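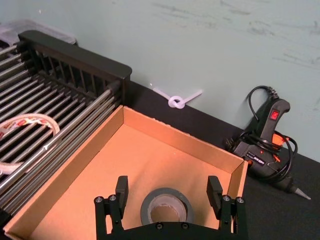 Garra aberta sobre o rolo de fita, tabuleiro de cartão na bancada.

25 de fevereiro de 2024

Domingo sossegado, bom para pôr por escrito as regras da bancada que temos andado a repetir de viva voz, e que a Gemma, com toda a razão, já me pediu mais do que uma vez. A primeira é a que mais me custa cumprir: ninguém mete a mão entre os dedos da garra com o braço energizado, nem que seja só para endireitar uma fita. Carrega-se na paragem, espera-se 2 segundos e depois mexe-se à vontade. A segunda é a velocidade: com gente ao pé da mesa, o limite fica em 60 mm/s, e quem precisar de mais fala primeiro com a Deolinda e deixa aqui o nome. 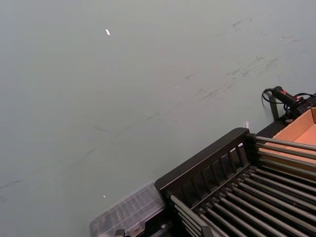

Falta a questão das ferramentas com cabo, que me anda a moer. A pistola de cola fica sempre desligada da tomada durante os ensaios, com o fio enrolado e fora do percurso do braço - o Naveed prefere tirá-la da mesa de vez, e não digo que não, mas queria ouvir a Fernanda antes de fechar isto. Em março revemos tudo com calma, limites de força incluídos. Até lá, três ciclos em vazio antes de cada ensaio, e anotados, se fizerem favor!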